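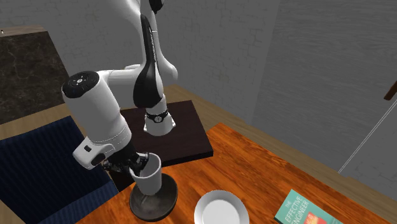
3.2 Mesure du temps de réverbération

Le projet porte sur l'acoustique de la salle de travaux pratiques du bâtiment Warngate, dont les usagers signalent une mauvaise intelligibilité de la parole. Le volume relevé est de 218 m³. Les mesures ont été réalisées en janvier, salle inoccupée, par la méthode du bruit interrompu, avec sept positions de microphone et une source omnidirectionnelle placée près du tableau.

Le dépouillement a été fait sous Kosomness, par bandes d'octave de 125 Hz à 4 kHz. La dynamique étant insuffisante à 125 Hz, nous avons retenu le T20 – le T30 n'était exploitable qu'à partir de 250 Hz.

Le calcul selon Sabine conduit à ajouter 28 m² de panneaux absorbants Clasport au plafond. La variante avec rideaux lourds a été écartée : absorption trop faible dans les graves. Le devis s'élève à 398 euros, hors pose.

Les relevés bruts figurent en annexe B. Relecture des calculs : Heike Baumgart.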